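Dasness 러닝 파워 포드 5개월 사용기: 하프 두 번, 풀 한 번 준비하면서 쓴 기록
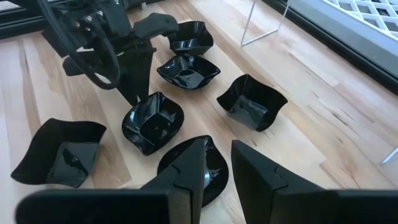

결론부터 적으면 훈련 강도 관리용으로는 쓸 만하고, 거리 측정용으로는 보정 없이 쓰면 안 된다. 구입은 봄 시즌 대회 접수가 끝난 직후였고, 8월 현재까지 계속 쓰고 있다. 협찬 아니고 직접 구매했다.

비교 대상은 그전까지 쓰던 Jenero 심박 벨트, 그리고 지금도 차고 있는 Sowa GPS 시계다. 포드는 시계와 블루투스로 연결하고, 기록은 Elo 앱으로 모아서 본다. 앱 버전에 따라 화면 구성이 다를 수 있으니 메뉴 이름은 참고만 하시길.

구성품과 장착

본체, 신발 끈용 클립 두 개, 충전 케이블, 접이식 설명서. 설명서는 한국어가 들어 있지만 보정 항목은 한 문단뿐이다. 클립은 끈 두 줄 아래로 밀어 넣고 본체를 눌러 끼우는 방식이다. 끈이 납작하고 얇은 레이싱화에서는 유격이 생긴다. 유격이 있으면 지면 접촉 시간 값이 튀기 때문에 끈 세 줄에 걸어서 썼다. 퀵레이스를 쓰는 트라이애슬론화에는 장착 위치가 잘 안 나온다. 좌우 구분은 없으나 앱에서 어느 발인지 지정해야 한다. 한 번 지정했으면 바꾸지 않는 편이 좋다. 오른발에서 왼발로 옮긴 날부터 같은 코스 기록이 미세하게 달라졌고, 원래대로 돌리니 이전 값과 다시 맞았다.

무게는 신발을 신고 나면 의식되지 않는 수준이다. 인터벌 중에 빠진 적은 없다. 트레일에서 나뭇가지에 걸려 클립이 반쯤 열린 적이 한 번 있다.

연결

시계 쪽에서 센서 추가 후 파워 항목으로 잡는다. 첫 연결은 바로 됐다. 문제는 대회장 출발 대기 구역이다. 같은 종류의 센서가 몰려 있으면 재연결이 늦다. 봄 하프에서는 출발선을 지나고 나서야 파워 값이 들어왔다. 다음 대회부터는 대기 구역에 들어가기 전에 연결을 끝내고 시계를 운동 대기 화면에 그대로 두었다. 이렇게 하면 끊기지 않았다. 다만 시계의 절전 기능이 켜져 있으면 대기 화면이 자동으로 닫히므로 미리 꺼야 한다.

심박 벨트와 동시에 연결해도 간섭은 없었다. 기록 누락은 전체 사용 기간 중 두 번 있었고, 둘 다 펌웨어 업데이트 직후였다. 센서를 삭제하고 다시 등록하니 해결됐다.

거리 정확도

400m 트랙 1레인에서 측정했다. 여섯 바퀴를 돌면 2,400m가 나와야 한다. 보정 전 첫 측정에서 포드는 2,606m를 표시했다. 오차가 8%를 넘는다. 같은 주행에서 시계 GPS도 조금 길게 나왔지만 포드만큼은 아니었다. 보정 계수를 넣고 같은 페이스로 다시 돌았을 때는 2,397m였다. 이 정도면 1레인 안쪽을 얼마나 정확히 밟았는지에 따른 차이와 구분이 안 된다.

보정은 앱의 센서 설정에서 실제 거리와 측정 거리를 입력하는 방식이다. 자동 보정 옵션도 있는데 GPS를 기준으로 삼기 때문에 고층 건물 사이나 다리 밑을 지나는 코스가 잦다면 권하지 않는다. 강변 코스에서 자동 보정을 켜 두었다가 교량 구간을 몇 번 지난 뒤 계수가 이상하게 바뀐 적이 있다. 지금은 수동으로 고정해 두고 신발을 바꿀 때만 다시 잰다.

신발별 차이도 있다. 쿠션이 두꺼운 조깅화에서 맞춘 계수를 카본 레이싱화에 그대로 쓰면 거리가 짧게 나온다. 신발마다 계수를 저장하는 기능은 없다. 두 켤레를 번갈아 신는 사람에게는 이 부분이 가장 불편할 것이다. 나는 대회화 기준 계수를 메모해 두고 대회 전주에 손으로 바꿔 넣는다.

파워 값의 일관성

절대값은 검증할 장비가 없으니 논하지 않는다. 확인할 수 있는 것은 반복성이다. 같은 트랙, 같은 신발, 비슷한 기온에서 일정 페이스로 달린 날끼리 비교하면 평균값 차이가 작다. 훈련 구간을 나누는 용도로는 충분하다.

오르막에서 장점이 뚜렷하다. 심박은 언덕에 들어가고 나서 한참 뒤에 올라가지만 파워는 몇 초 안에 반응한다. 페이스만 보고 달릴 때는 언덕 초입에서 무리하는 버릇이 있었는데, 상한값을 정해 놓고 달리니 정상 이후 구간의 페이스 하락이 줄었다. 내리막에서는 값이 지나치게 낮게 나오는 경향이 있다. 내리막에서 목표 파워를 맞추려고 하면 다리를 망가뜨리게 되니 무시하는 것이 맞다.

바람은 반영되지 않는다고 보면 된다. 맞바람이 강한 날 강변에서 왕복했을 때 체감 강도는 크게 달랐지만 값에는 페이스 차이만 나타났다.

대회에서 쓴 결과

봄 하프 두 번 중 첫 번째는 앞서 적은 연결 문제로 초반 자료가 없다. 두 번째는 전 구간 기록됐다. 10km까지 상한 아래로 유지했고 후반 5km를 전반보다 빠르게 마쳤다. 물론 코스 후반이 평탄했고 기온도 낮았으므로 전부 센서 덕이라고 할 수는 없다. 가을 풀코스는 아직 남아 있어서 장거리 실전 평가는 보류한다. 30km 장거리주에서는 막판에 지면 접촉 시간이 늘어나는 것이 그래프로 확인됐다. 피로 시점을 짚어 보기에 괜찮은 지표다.

대회 거리와 포드 거리가 안 맞는 문제는 보정 후에도 남는다. 급수대에서 옆으로 빠지고 곡선 구간을 크게 도니 당연하다. 랩은 자동으로 두지 말고 거리 표지판에서 수동으로 누르는 것을 권한다.

배터리와 방수

완충 후 약 70시간 달릴 수 있었다. 내 훈련량이면 충전을 자주 신경 쓸 일이 없다. 잔량은 앱에서 단계로만 표시되고 퍼센트가 없다. 마지막 단계로 내려간 뒤 얼마나 버티는지 예측하기 어려워 대회 전날에는 잔량과 상관없이 충전한다. 충전 단자는 전용 규격이다. 원정 대회에 케이블을 두고 가면 대체할 방법이 없다.

장맛비 속에서 여러 번 달렸고 이상은 없었다. 신발을 세탁할 때는 빼고 빤다. 클립 홈에 흙이 끼면 본체가 끝까지 안 들어가므로 칫솔로 털어 준다.

앱

Elo 앱은 느리다. 월별 화면을 넘길 때마다 다시 불러온다. 그래프 확대는 되지만 두 기록을 겹쳐 볼 수 없다. 파일 내보내기는 되므로 분석은 PC에서 하는 쪽이 낫다. 대회 일정 등록 메뉴가 있으나 날짜와 종목만 넣을 수 있고 목표 기록은 입력란이 없다.

장점
- 언덕 구간 반응이 빠르다
- 보정 후 거리 반복성이 좋다
- 배터리가 오래간다

단점
- 초기 거리 오차가 크다
- 신발별 계수 저장이 안 된다
- 대회장에서 재연결이 늦다
- 전용 충전 케이블

평지 위주로 달리고 심박 훈련에 불만이 없다면 살 이유가 크지 않다. 언덕이 있는 대회를 준비하고 트랙에서 보정할 시간을 낼 수 있는 사람에게 맞는 제품이다. 풀코스 후에 장거리 항목만 추가하겠다.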